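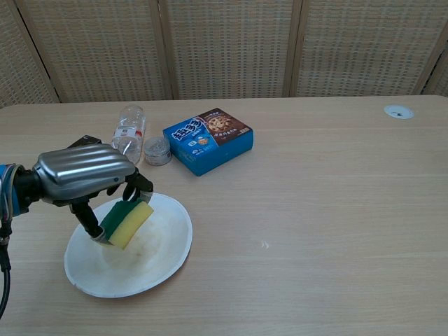

Part 2: Setting up your greywater diverter

If you've come straight from Part 1 you'll have the diverter body sitting on the laundry floor, a bag of fittings and a length of purple hose. Good, that's where we start. I wrote this guide after putting a Dadmont diverter on my own place and then helping my sister put one on hers, so it's a mix of what the leaflet says and what I wish the leaflet had said. It covers the laundry and kitchen sink side only. The shower is in Part 3, and you'll need to be happy crawling under the house for that one.

Before you pick up a spanner, ring your council. Rules on greywater change from shire to shire, and mine wanted a licensed plumber for anything that touched the sewer side. I did the garden end and the hose work myself and paid for the rest.

Kitchen water: read this first

Plenty of councils won't let you divert kitchen water at all without treatment, on account of the grease and food scraps. If yours is one of them, skip steps 5 and 6 and leave the kitchen branch capped. If you are allowed, scrape your plates into the compost bucket before they go anywhere near the sink, and wipe out the frying pan with a bit of newspaper. The filter will still need more cleaning than you'd like.

What you'll need

The diverter body and its lever handle
Two hose clamps (the kit has them, but mine were rubbish and I bought Imetti ones)
Thread tape
A tube screwdriver or a small shifter
A bucket, and an old towel you don't care about
The mesh filter sock
Gumboots, if your garden end is anything like mine

Fitting the diverter

1. Turn off the washing machine at the tap and at the wall. Pull it out far enough that you can get behind it without swearing.

2. Put the towel down and the bucket under the waste hose. Lift the hose off its standpipe and let it drain. There is always more in there than you expect!

3. Push the waste hose onto the inlet marked IN. It should go on 19 mm past the ridge. If it won't budge, soak the end of the hose in a mug of hot water for a couple of minutes and try again while it's soft.

4. Slide the clamp up and tighten it until it's snug. Then stop. I gave mine one more turn for luck and cracked the inlet, and the replacement took ages to turn up.

Caution: the plastic threads on the body are soft. Hand-tight plus a quarter turn is plenty.

5. If you're joining the kitchen branch, take the cap off the side port and keep it somewhere sensible (I taped mine inside the cupboard door). Wrap the thread with tape, clockwise as you look at the end.

6. Get your plumber to run the branch from the sink waste to the side port, with enough fall that nothing sits in the pipe. Ask for an inspection opening at the elbow. They'll grumble — ask anyway.

7. Connect the SEWER outlet to the standpipe. Set the lever to SEWER and leave it there for now.

8. Fit the purple hose to the GARDEN outlet and run it out through the wall. Seal the hole on both sides or you'll have mice by winter.

The garden end

9. Slip the filter sock over the end of the hose and tie it off. The ones sold by Wovine last longer than the kit's, though a knee-high stocking will do you in a pinch.

10. Lay the hose in a mulch-filled trench and keep the water under the surface. No sprinklers with greywater, ever. You don't want to be breathing it, and you don't want it on your lettuces either. Fruit trees are fine. My lemon has gone berserk.

11. Keep the end of the trench well back from the fence line. Your council will have its own distance, and the neighbours will have opinions.

Note: move the hose along every so often so no one patch cops the lot. I do mine when I put the bins out.

First run

12. Put the machine on its shortest cycle, empty, with the lever still on SEWER. Get down with a torch and check each joint. A drip now will be a puddle by the time you do the sheets.

13. All good? Swing the lever to GARDEN and run it again. Go outside and see if it's coming out where you meant it to.

14. Put a label on the lever. Sarmīte Kütt, who did my plumbing, used a paint pen and it hasn't rubbed off, unlike the sticker that came in the box.

When to switch back to SEWER

Nappies, bleach, hair dye, anything oily out of the shed, or anyone in the house crook in the tummy. Also after heavy rain, when the ground can't take any more. I leave mine on SEWER most of July.

Detergents

Go for a liquid that's low in phosphorus and salt. Powders tend to be saltier. I use a Sokol liquid because the local co-op does refills, and I use less of it than the cap tells you to.

Don't store it

Greywater goes off in a day and it stinks. If you've got an old rainwater tank and you're thinking what I was thinking, please don't.

Cleaning the filter

Lever to SEWER, gloves on, peel the sock off inside out and hose it over a garden bed you're not eating from. With the kitchen branch connected I do this weekly. Laundry only, you can let it go a fair bit longer. Spare socks come in packs of 6 and are worth having in the cupboard.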